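Cinley twin-arm bench cell
Supplied and supported by Bromico. Page revised Tuesday, January 26, 2021.

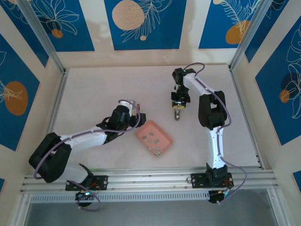

Glykeria Tsoukalas wrote to us that a second arm is the easiest thing in the world to sell and the hardest thing to keep busy, and she would like suppliers to say so before the order goes in. Fair enough. We sell the twin-arm version, and we think a good many of the people who ask for it should buy one arm and wait.

What you get
Two arms on a shared aluminium rail, a gripper on each, and an enclosure to put them in. Parts come to the cell in a shallow tray with raised edges. Wall panels can be plain or printed. The printed ones cost more and do nothing for your output.

What you don't get
Trays cut to your own parts, a feeder, a stand, or any promise about speed. Other sellers will quote you a cycle time over the phone. Ask them which part it was measured on, who loaded the tray, and whether the stoppages were left in. We don't publish a figure for small loose parts, as every one we've been shown fell apart once the parts changed.

Budgeting
The usual mistake is to price the arms and forget the hours. Allow 80 hours of your own staff time for setting up, and don't let anyone talk you down to a long weekend. Shamim Bajwa in our quotes office will put that line on the estimate even if you ask her to leave it off. Spare gripper fingers should be in the first order. So should a second tray, or the cell stands idle while somebody fills the only one you've got.

Training is charged by the day. Cover on parts runs for 12 months and leaves out cable damage, which we know is a sore point. Cables move whenever the arms do, so put money aside for them from year two.

One arm or two?
Two arms make sense where one has to hold while the other works, or where both can reach the tray without queuing for it. If your job is moving a piece from here to there, the second arm will spend a lot of its day waiting. Umesh Grewal keeps a short planning sheet for this and will send it on request. It asks dull questions, and some buyers have gone quiet after filling it in.

The rail takes a second arm later. Fitting is extra, and the software has to be set up again.

Ordering
Single arm: order code 152
Twin arm: order code 229
Lead times are given in writing with each quote. Orders for April fitting need a signed drawing of the bench first.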